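The Long Way to Irkness

3 min read

Gemma Barbieri had been told the thing would learn to carry a table by carrying a table, and she did not believe it. She had taught children to swim. They didn't learn by being dragged across the pool.

"Your turn is the other end," said Agathe Lacroix, who wore the headset and did the driving. "You lift, I lift it, it remembers."

"It remembers what?"

"The lifting."

Timach was paying them for 80 good carries by the end of February. They had 4.
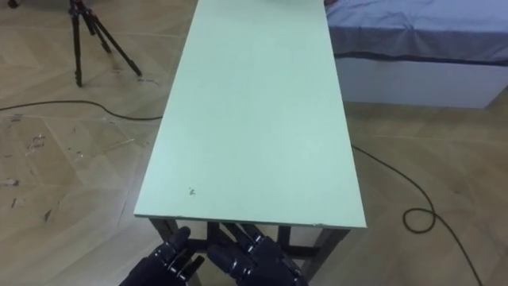
Hands open, not touching the table.

Gemma looked at the dark fingers and thought of her uncle at the piano, who could hold his hands like that for an hour and never play. Agathe muttered through her checks. Left wrist, right wrist, delay. The delay was the part Gemma distrusted most. Whatever Agathe did in her corner, the machine did a moment later, like a man agreeing with his wife at a party.
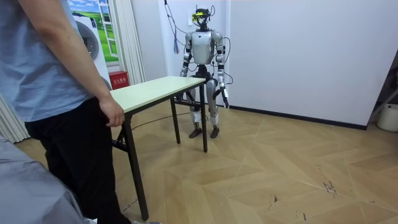
"Bergmann had theirs folding shirts in a week," Agathe said.

"Did you see the shirts?"

"I saw the video."

"So you saw one shirt."

Agathe let that go. She had worked at Bergmann for over 2 years and had never brought home so much as a folded handkerchief. She told Gemma to bend her knees and keep her end level, and to stop pulling. It couldn't learn to follow if she kept pulling.

"I'm not pulling. You're late."

"I'm exactly as late as I always am."

They went again.
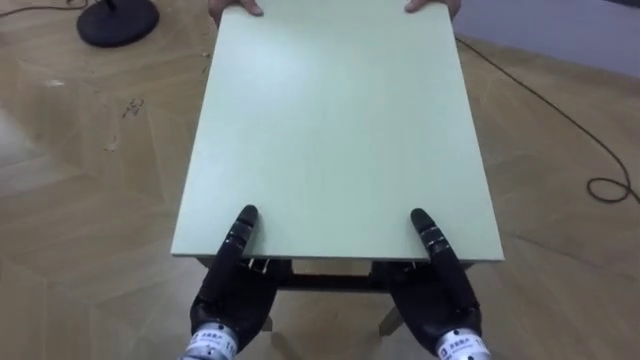 Last changed 1/4/19

The weight was what surprised Gemma, or the lack of it. There was somebody on the other end. She knew perfectly well it was Agathe, sulking behind her headset, but her arms didn't know it. Her arms had moved a wardrobe down three flights in Nellik with her sister, and they said: sister.

She did not mention this. It would have gone straight into the report.

"Good one," said Agathe. "Keep that."

"And tomorrow it does it without you?"

"Tomorrow it does it without me badly."

"And after 80?"

Agathe took a while to answer. "Less badly. In this room, with this table."

"With me on the end."

"Preferably."

Gemma rubbed her palms on her trousers. In Irkness, where the machine was meant to go, there would be other tables and other people, and most of them would pull.

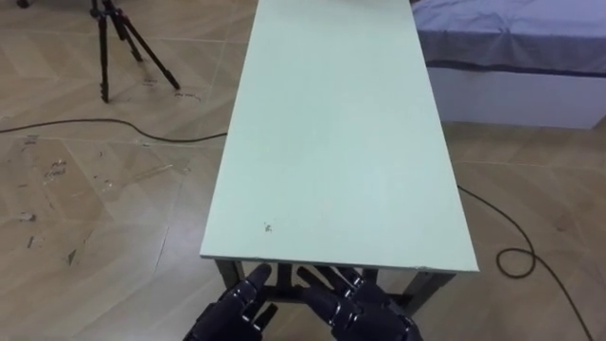 Agathe had already started on her wrists again when the phone on the shelf spoke up. It was Timach, and the voice, which didn't give a name, wanted to know whether the carries had to be good ones, strictly, or whether the bad ones might teach it something too.

"Ask it," said Gemma, and went back to her end.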